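Student bed-making project heads for October final, with a lot still to prove

A student team from the Leckie robotics club has been given a place in the October final of the Isgate household challenge, where entrants must get a robot to straighten a bed with no human help. The club announced the news on 2nd July and called its project "a breakthrough in home robotics." That is a big word for a machine that has yet to make a bed in front of a judge.

The team's approach is to teach by demonstration. Members carry a two-fingered gripper by hand through ordinary bedrooms, pulling covers straight and turning down edges, while the tool records what it sees. The recordings then go into a program that is supposed to work out the movements for itself. So far the club has logged 394 demonstrations in members' own homes, on whatever bedding happened to be there.

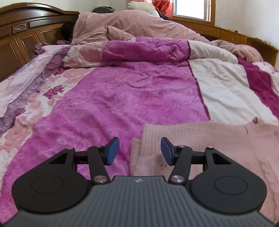

Last updated: 2nd July

Thick comforters and heaped blankets are a fair test, and the students deserve credit for leaving the flat gray practice sheet behind. A bunched-up cover has no fixed shape, and a pair of small blue pads is not much to grab it with.

The numbers are less cheering. In the club's own trials, the trained arm was given 126 attempts at pulling a cover up to a marked line and managed it 30 times. The announcement leaves that out. It appears in a table near the back of the entry papers, under "early results."

Catriona Laing, who supervises the club, said the figure was old and that the arm had improved. Asked for a newer one, she said it would be ready before the final. "They're students," she said. "They started with a box of parts and a borrowed laptop."

Abdelghani Benmoussa, a judge in the Isgate contest, was more careful. "A person steering the gripper is doing the hard part," he said. "I want to see the same job with the person out of the room."

The winning club gets $3,000 toward parts. Rival entries include a pillow-stacking arm from Trasetti - also untested in public.

Comments

hondasora_fan
30 out of 126 and they call it a breakthrough? My teenager has a better record than that, just.

Mel R.
Bit harsh on a bunch of kids. Try picking up a duvet with two fingers and see how you do.

pdk
Did the entry papers say if the arm tried different beds or the same one over and over? Seems like the main question to me.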